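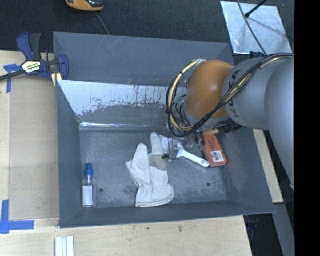

Where can customers refill household cleaners in Curosberg?
Refills are sold at the Flosley store on the lower level of the Curosberg market hall, and from March they will also be sold at all Žukauskas hardware stores in the area.

CUROSBERG – Hudinard, the maker of household and workshop cleaning products, will extend its refill service to the Žukauskas chain of hardware stores beginning in March. The service has been running at a single counter inside the Flosley store in the Curosberg market hall, where customers bought 3,976 refills during the trial period.

Under the agreement, each Žukauskas store will set up a staffed refill counter next to its paint and cleaning aisle. Customers can bring back an empty Hudinard bottle or any clean bottle of their own that has a working cap. Staff will fill it, weigh it, and print a label with the product name, the safety instructions and the fill date. Payment is made at the regular register.

A refill will cost 30 percent less than the same product in a new bottle. The discount was 20 percent at the start of the trial and was raised after customers said the savings did not justify carrying empty bottles across town. Sales at the Flosley counter picked up in the weeks after the change, and Hudinard decided to keep the higher discount for the wider launch.

Five products will be available on opening day: glass cleaner, all-purpose cleaner, bathroom cleaner, dish soap and floor soap. Laundry detergent was offered for part of the trial and then dropped. It thickened in the dispenser lines on cold mornings, and the counter had to be closed several times for cleaning. Hudinard is working on a thinner version and expects to test it at the Flosley store later in the year. Drain cleaner and oven cleaner will not be sold as refills at any location.

"Most of the people who used the counter came back for the same product they bought the first time, usually glass cleaner or dish soap," the company said in a statement. "We would like to keep the range short and make sure those five are always in stock."

Products will arrive at the stores in returnable 30-liter drums. Empty drums will be collected on the same truck that makes the delivery, then rinsed and inspected at the Hudinard plant before they are used again. A drum with a damaged valve or a cracked lid is taken out of service. The plant added a second rinsing line over the winter to handle the extra volume, and 38 store employees have completed training in filling, labeling and cleaning up spills.

Labels were one of the main complaints during the trial. The first batch of printed labels faded when the bottle was handled with damp fingers, and some customers ended up with two bottles they could not tell apart. A coated label is now used at the Flosley counter and will be standard at every Žukauskas location. Old labels must be peeled off or fully covered before a bottle is filled with a different product. Staff will do this at the counter at no charge.

Bottles that previously held food, drinks, bleach or motor products will not be accepted. Staff may also turn away bottles that are cracked, dirty inside, or too small to carry the full safety label. Customers without a suitable bottle can buy an empty one at the counter for 40 cents. Trigger sprayers and pump tops are sold separately, and a worn sprayer can be replaced without buying a new bottle.

The Flosley counter will keep its current place in the market hall and its current hours. Loyalty cards stamped there during the trial remain valid and can be used at either chain. A full card is good for one free refill of any of the five products.

Refill counters at Žukauskas stores will open at 9 a.m. and close one hour before the store does, which gives staff time to flush the nozzles and wipe down the drip trays. The counters will be closed on Monday mornings for deliveries. Stores without room for a full counter will start with glass cleaner and dish soap only, and the list of products at each location will be posted at the entrance.

About Hudinard
Hudinard makes cleaning products for homes, workshops and small businesses. Its products are sold in hardware stores, grocery stores and market halls in and near Curosberg.

Media contact
Hudinard press office, Curosberg
Store lists, prices and product safety sheets are available from the press office on request.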